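Wetia Two-Finger Gripper, bench model

Order code 734. Fits the Drudow arm. Supplied with wrist camera and 30 spare tip pads.

What it can do
Picks up small household items from a flat top. Folding cloth and tying cords are not supported yet.

Tidying cables
Charging cables are still hard work for any machine. Thin strands loop over each other and the split ends point different ways. Expect to set the grip point by hand.

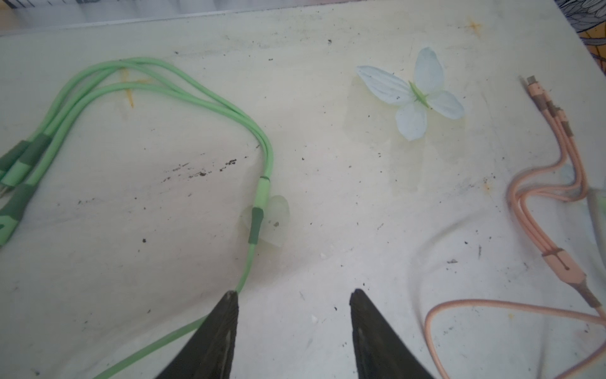
Delivery
17 working days from Tercombe. Price £158 excluding arm.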